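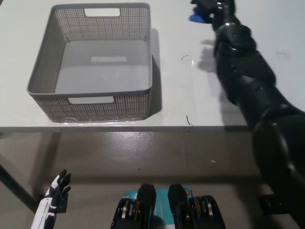

Section 7. Running the tabletop sorting demonstration on an open day

Posted in October by Gladys Marulanda, Skudumora support desk

This section covers the sorting routine as run in front of visitors. It assumes that the Kimow controller has been installed and that the arms have passed the joint check in section 5. The standard layout uses a white table and an open grey basket with perforated sides, set to the left, with the handle slot in the near wall facing the robot. The right hand does the picking. The left hand stays low, clear of the table edge, with the fingers open.

7.1 Before visitors arrive

1. Wipe the table top. Hairs and fibres show up on a white surface and may be picked up by the head camera.
2. Place the basket. Leave a clear gap between it and the path of the right forearm.
3. Check that the basket is empty.
4. Load program 231 from the Kocsis menu.
5. Run one full cycle at low speed with the barrier closed.

Note: Strong overhead light passes through the basket walls and leaves a pale patch on the base. If the camera reports this as an object, dim the nearest lamp and repeat step 5.

7.2 During the demonstration

6. Seat visitors behind the barrier. The limit at the Nendgate hall is 200 people per session.
7. Hand out one blue item at a time. Place it on the far side of the table, to the right of the basket.
8. Press START. Wait until the hand has closed before speaking to the audience.

CAUTION: Do not reach over the table while the right arm is raised. The elbow swings out over the front edge on its return.

CAUTION: Keep bags and leads away from the floor under the table.

7.3 Stopping

Press HOLD to freeze both arms. The grip stays closed, so any item in the hand must be released with OPEN before power is removed. If HOLD does not respond, use the red stop on the barrier post and repeat the joint check before the next session.

8 comments | 7 shares

Related sections
Section 5: Joint check and homing
Section 6: Barrier and floor markings
Section 8: Packing the arms for transport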